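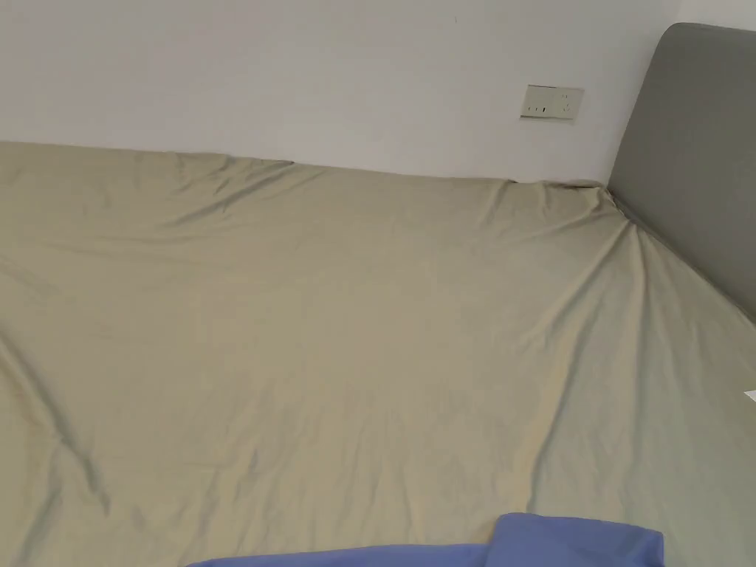

The Residence Office at Wiriya House received its first letter from Mr. Usman Bhutto in November, eleven days after he was assigned Room 419. The letter was written in pencil on both sides of a menu card and concerned the foghorn at Tilby Point. Mr. Bhutto stated that he had not heard it. He had gone to bed at nine, he wrote, with his head toward the window, and had lain awake until morning on the khaki sheet the house supplies to all residents, with the creases pressing into his back and the white wall beside him, and in all that time the horn had not sounded once. He wished to know whom to notify.

The Office replied the same afternoon. Mr. Bhutto was informed that the foghorn at Tilby Point had been taken out of service before his arrival, that the harbor authority in Brondale had judged it no longer necessary to shipping, and that the matter lay outside the responsibilities of Wiriya House. He was thanked for his letter. A copy of the house rules was enclosed.

His second letter arrived the next morning. It acknowledged the enclosure and pointed out a spelling error on page three. It then stated that between four and six o'clock there had been fog as far in as the fish stairs, and that the horn had again failed to sound.

It should be recorded that Mr. Bhutto had been a pilot on the Brondale run for most of his working life and had brought in, by his own figure, 3000 vessels. His application for residence gave this number under the heading "Other Information." Under "Medical Needs" he had written "None," and under "Special Requests" he had written "North side."

By the end of the month the Office held 20 letters. They were kept in a gray folder by Ms. Prapai Duangkaew, who was then the assistant registrar and who answered them. Her replies grew shorter. The first had filled a page; the ninth read, in full, "Your letter has been received and placed on file." Mr. Bhutto did not object to this. In his next he wrote that a thing properly filed could always be found again, and that he had known harbor masters of whom as much could not be said.

The director, Mr. Kittipong Inthanon, asked to see the folder in December. He read it at his desk with the door open. He was of the opinion that the correspondence should be brought to a close, and he dictated a notice to that effect, stating that the Office would be unable to enter into further discussion of equipment owned by other bodies. The notice was typed and signed. Ms. Duangkaew carried it up to the fourth floor herself.

She was away for an hour and a half.
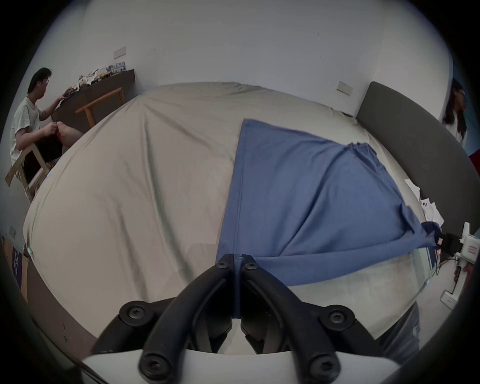 On her return she reported that the notice had been delivered. She also reported that Mr. Bhutto kept a log. He had shown it to her, beginning with the first night and going forward, and each entry gave the time at which fog was first seen, the time at which it lifted, the direction of the wind, and the words "No signal." He had asked her to sign the most recent page as a witness. She had declined, on the grounds that she had not been present, and he had said that this was the correct answer.

No letter came the next day, or for the remainder of the week. The director remarked on it at the Friday-morning meeting that the staff held in those years whenever anyone remembered to call it, and it was entered in the minutes that the matter was closed.

On the following night there was heavy fog. The night porter, Mr. Nattawut Jaidee, noted in the duty book that he could not see the gate lamp from the front desk, and later that he could not see the steps. At ten minutes past four he noted that he had heard a horn.

He was questioned about this entry on two occasions and did not change his account. The sound had been low and had lasted as long as it takes to walk from the desk to the door. He had walked from the desk to the door while it was going on. He had then stood outside in his slippers until it sounded again, and had come in and written down the time.

The Office made the inquiries that such a report required. Mr. Inthanon telephoned the harbor authority and was told that the compressor at Tilby Point had been sold and that the building was locked. He asked whether a vessel could have made the sound. He was told that one vessel had been moving at that hour, the Maline, a coal boat, and that her master had in fact called the authority at breakfast to thank them for putting the horn back. The authority had taken this for sarcasm. They asked Mr. Inthanon whether he was calling about the same thing, and he said that he supposed he was.

A visit was then paid to Room 419. Those present were the director, Ms. Duangkaew, and Mrs. Daranee Sangkhawat, the matron, who attended because the rules required it. Mr. Bhutto received them standing. He was asked whether he had left the building during the night and he said that he had not. Mrs. Sangkhawat confirmed that his hip would not have taken him as far as the garden. He was asked whether he had heard a horn. He said that he had been asleep.

"You were asleep?" said the director.

Mr. Bhutto said that a man could hardly be expected to stay up every night of the winter – he had sent in his notice of the fault, it had been received and placed on file, and from then on it had been in the hands of the proper office. He had slept very well. He inquired what time it had sounded, and when Ms. Duangkaew told him, he took the log down from the shelf, found the line, and wrote "4:10, as reported by N. Jaidee, night porter." He asked how long between signals. She did not know, and was sent down to find out. Mr. Jaidee had gone home, and so a message was left at the desk.

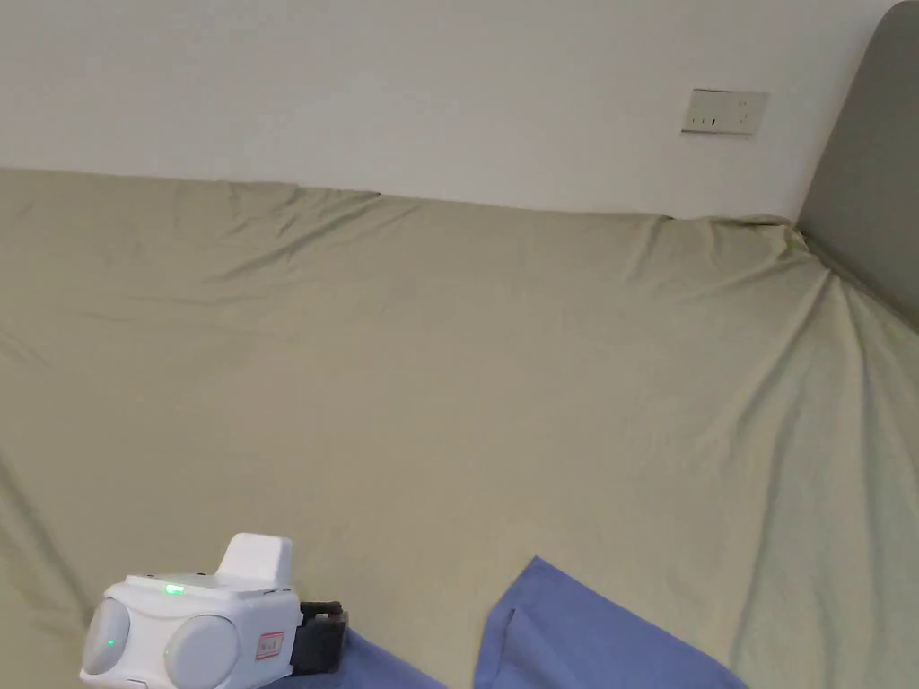

The director returned to his own room and remained there until lunch. In the afternoon he asked for the gray folder. He went through the letters again in order, and against each one he wrote the date of receipt and his initials, a procedure that should have been followed from the start and that had been allowed to lapse. He withdrew the notice. A short letter was sent to Mr. Bhutto explaining that the Office would, after all, continue to accept reports.

The horn was heard four more times that winter, always in fog and always before daylight. The harbor authority put a second lock on the building and, when that had no effect, took both of them off. The Maline was sold in the spring, and her new master never called. Some residents on the south side complained of the noise, and their complaints were answered by Ms. Duangkaew, who wrote that the equipment was owned by another body.

Mr. Bhutto lived at Wiriya House for a further six years. His reports came monthly at first and then only when there was something to report. The last is dated in his own hand by the hour alone, a quarter to five, and is addressed to the registrar, a position Ms. Duangkaew had held since the previous summer. It states that fog was seen at half past three, that the wind was light from the northeast, and that the signal was regular at intervals of 30 seconds. It asks that the spelling on page three of the house rules be looked into, as he had raised it before.

The correction was made in the next printing. The log was placed in the gray folder with the letters, and the folder is kept at the front desk, where the night porter has the use of it.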